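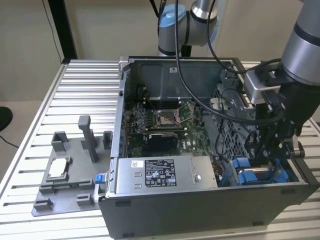 Figure 7.1 A computer tower on its side on a slotted aluminum bench, with the CPU socket open and a CPU in the fixture tray at left.

CHAPTER 7
Assembly Tasks in the Shared Workshop

The earlier chapters treated the robot arm as a machine that moves through open space. Positions were chosen by the builder, and an error of a few millimeters had little effect. Assembly work is less forgiving. A part must arrive at the right place, at the right angle, and with no more force than the mating part can bear. This chapter applies the methods of Chapters 4 through 6 to a single object found in many homes and workshops, the desktop computer.

The build follows the one carried out at the Muscombe shared workshop, where members work at a common bench and must leave it ready for the next user. Readers who work at home may use a smaller bench, provided that it is rigid and that the case can be clamped or blocked so it does not slide. Before any work inside a case, disconnect the power cord and ground the case as described in Section 2.3.

7.1 Why a Computer Case Is Difficult

A case laid on its side, as in Figure 7.1, is open only from above. The side walls, the power supply, and the drive bays limit the paths a gripper may take. An arm that reaches the socket easily in a drawing may strike the wall of the case in practice. Cables add a further difficulty, as they bend and shift and cannot be entered in the workspace model as fixed shapes.

The socket itself allows very little error. The retention frame must be fully raised before the CPU is lowered, and the CPU must be released without sideways motion. For this reason the part is first placed in a fixture tray with printed pockets, so that each attempt begins from a known position. The Muscombe tray went through several versions, and the drawings for the last of these are given in Appendix C under the name Hartley.

7.2 Plan of the Chapter

Section 7.3 covers the layout of the bench and the fastening of the tray. Section 7.4 explains how to teach approach points above the socket. Section 7.5 introduces slow lowering under a force limit, and Section 7.6 sets out a test of 200 placements using a discarded motherboard. Working parts should not be used until that test has been completed and the results recorded in the log.

Poltelcombe Technical Press. All rights reserved. Contact the Permissions Office. Back to top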